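Tredley Robot Club Opens Its Doors on Saturday, and We'd Love You to Come Fold With Us

Hi, I'm Vilhjálmur's sister-in-law's worst nightmare at a dinner party, or so she tells me, because all I talk about is robots and laundry. I run the student robot club in Tredley, and this is our news for the fall.

We've been picked for the Hatisside Student Challenge! It's our first time in. Every club gets the same task, which is folding cloth with two arms, and every club has to teach its own arms to do it. The students named their project Pradar (please don't ask me what it stands for, I've heard three versions) and they've been at it after school since September.

Cloth is a mean thing to hand a beginner. A block stays a block when you pick it up. Cloth flops, slides and bunches, and one gripper can pull a corner right away from the other. So the team started small, with one lavender piece and two arms side by side on a rail.

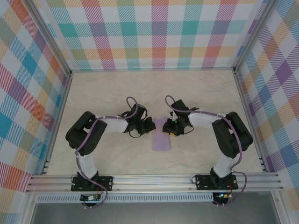
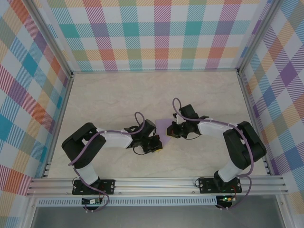
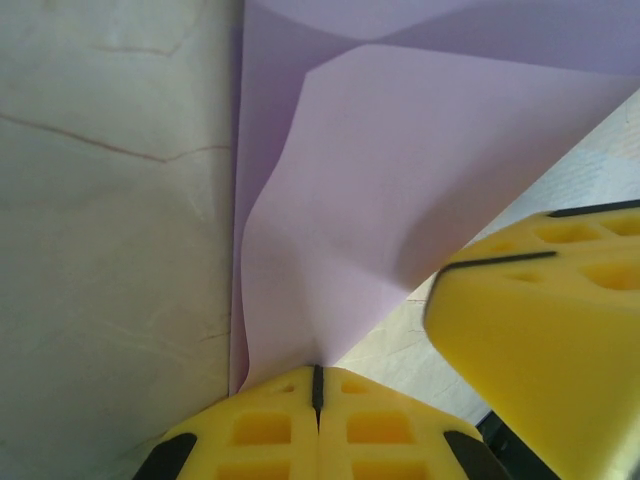 The lavender piece and the grippers, with the two arms on their rail in the first two pictures.

Cyrill Aigner, one of our seniors, looks after the practice log, and he's strict about it. A try only counts if somebody writes it down, good or bad. The log is up to 1,620 tries now, and the plan is to add another 500 before the challenge. I've read more of it than I meant to. My favorite entry just says "no. again."

"I thought the coding would be the hard part," Cyrill told me when I asked him for something to put in here. "Mostly it's deciding what we want a good fold to look like. We argued over that for a whole afternoon."

Fabian Grabner teaches shop down the hall and has been lending us his evenings, and Witkowska, the hardware store on Main Street, is covering our entry fee. Thank you both, so much!

The open house is Saturday from 10 a.m. to 2 p.m. in the club room, and it's free. There's space for around 70 people at a time, so if it's packed, grab a coffee in the hallway and we'll wave you in. Students will be running folds all morning and they really do like questions, including the basic ones. Kids are welcome with a grown-up.

We're also taking new members, grades nine and up, no experience needed. Sign-up sheets will be by the door.

Press who'd like to talk with the students should ask for Eifion Lougher at the school office. He's handling interview times and needs a parent's okay for each student first, so give him a day or two.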